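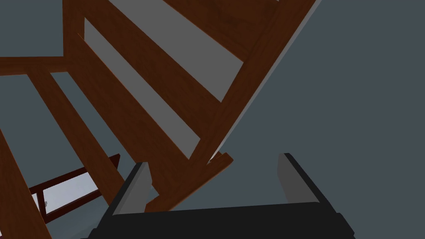

Ayana Ejigu wants a gripper that can move a dining chair, and she has spent most of September breaking them in simulation to find one. The breaking is free, which is half the fun. A finger that bends on a real arm costs her lab a week and a new part. In the simulator she hits reset and goes again.

Chairs are wonderful, awful test objects. A mug has a handle and a rim and that's about it. A chair has slats and rails and legs at every angle, and gaps that look big enough for a finger right up until you try one. Get the approach a little wrong and the fingertip catches a slat and shoves the whole thing over.

Ejigu's test pits two grippers against each other, both with a pair of parallel fingers. The Hotulico opens very wide and closes slowly. The Arnirance is narrower and much quicker, with softer pads. Each one gets 200 attempts at the same wooden chair, dropped into the room at a new tilt every time, and the only view the controller has is from a camera at the wrist.

That wrist view is where I got hooked. I sat in on a Thursday afternoon run and found myself leaning sideways in my seat, trying to steer! You see wood, more wood, a strip of floor, and somewhere in there is the end of a rail the gripper could close on. The controller, a small program called Patico, has to pick it out from that.

The Hotulico let go of the chair 22 times. The Arnirance did it more often, mostly on the thicker legs, but it was so fast at backing off and trying again that Ejigu has started to prefer it. "I came in sure that wide was better," she told me. "Now I want the quick one with another 10 millimeters of opening."

So that's what she's drawing up now. The real arm, an Upadhyay that lives two doors down the hall, gets its turn once the new fingers are printed. She has already picked out the chair.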